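Filed under: Threads / Home & Garage

1/ Okay, it's happening. The junk bin is getting sorted. I have put this off since we moved in and I'm weirdly excited about it!! Thread as I go, because if I post it I'll have to finish it.

2/ Background for anyone new: every flat surface in my place sheds small stuff. Pens, caps, bits of bracket, sponges that wander off from the sink. My rule for years has been "throw it in the gray bin, deal with it later." Later is this August, apparently.

3/ Credit to Kumiko Tsuchiya, who did her whole hallway closet last month and would not stop sending me pictures. Kumiko, it worked. I'm jealous and I'm doing it.

4/ Ground rules. 25 minutes on the timer, one bin at a time, and everything I pick up gets a home before I pick up the next thing. No "maybe" pile. I love a maybe pile and it has never once helped me.

5/ Coffee is made. I'm in my Fika mug, so you know it's serious.

6/ Bin number one, the gray one with the sloped sides. It's up on the wood table with a blue clamp on the edge. Look at the mix in there - a scrubbing sponge, a marker or maybe a pen, a clear tube with a blue cap, a bracket, and a dark shiny thing that looks a lot like a computer mouse.

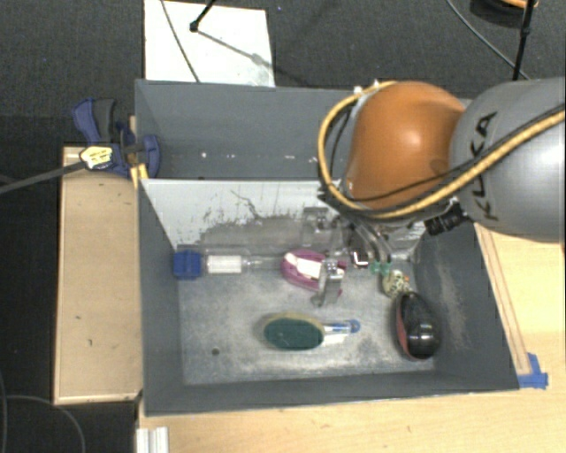

7/ STARTING WITH THE SPONGE. Dark green, tan edge, oval. I like this shape so much better than the rectangular kind, it gets right into the corner of a pan. It goes in the caddy under the sink with the brushes, and I'm putting a new one on the list anyway.

8/ Next, anything that writes. I keep a scrap of cardboard next to me and every pen and marker has to make a line on it. Good line, it goes in the jar. Faint line, it gets one more chance. Nothing, goodbye. Very satisfying, 100 percent recommend doing this part with a kid if you have one handy.

9/ Daichi Imai asked what I do with clear tubes and little cases. I keep them if the cap still fits tight! They're great for needles, drill bits, those tiny screws from glasses. Label first though. An unlabeled tube is just more junk with a lid on.

10/ Metal brackets: hardware drawer, left side, with the screws if I can find the screws. If I can't find the screws it still goes in the drawer. I know. I KNOW.

11/ The little beads and the small round whatsits are my favorite category. There's a tiny green see-through one in there that I think is so pretty. I bought a Parkora tray with 7 small sections and I'm giving one whole section to "tiny and pretty." No other requirement to get in.

12/ Electronics and anything shaped like electronics go to the desk. I don't test them during the timer. That's how I lost an entire evening last time, on the floor, trying cables.

13/ A tip from Toshio Nakajima that I'm stealing: wipe the bin before you decide what it's for next. The floor of mine is pale gray and properly dusty, with dirt scattered about and scuffs on the panel at the back. Damp cloth, a drop of dish soap, dry it with an old T-shirt. He does his every season and I believe him.

14/ Several of you asked about lining it. I've tried felt (collects crumbs), paper towel (slides around) and a cut-up yoga mat, and the yoga mat wins by a mile. Cut it a little big and it stays put by itself.

15/ Bin rules going forward, written on tape so I can't pretend I forgot - five things max, and it gets emptied before dinner. Yae Hayashi says five is way too strict for me and she has met me, so we'll see.

16/ Timer's set, mug's full, playlist is on. Bin two is the one from under the stairs and it's mostly string. If you have a good way to store string please tell me now!!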